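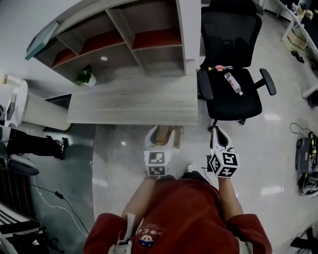
Wultora passes 2351 recorded examples for its desk task

2019-02-12

The Wultora team has now collected 2351 examples of people doing small jobs at an office desk. The recordings will be used to teach a learning system how to pick up, turn and put down light objects.

Collection started in January in the Zurnico office. The people who record do the work with a white gripper in each hand. Each gripper carries a cube with printed black-and-white markers, and from these markers the software calculates where the hand was and at what angle. Pieces of cardboard are among the objects in use, as they bend easily and are difficult for the system to learn.

Of all the examples, 830 were made in the last two weeks. Fouad Khalaf, who plans the sessions, explains that the work became faster after the list of tasks was made shorter. "In the beginning we had 11 tasks and people were mixing them," he said. "Now we have six, and each person stays with one task for the whole morning."

Not every recording can be kept. When a marker is hidden for too long, the position is lost and the example is removed. The checking is done by hand at Mahasneh, the partner company, and it takes more time than the recording itself. Khalaf said that the team is still discussing how to treat examples in which an object is dropped and picked up again.

The first training run will be made on the Closach computers when the checking of the January recordings is finished. Recording at the desk continues on weekday mornings. Staff who would like to take part can write to Khalaf. A short practice is given before the first session.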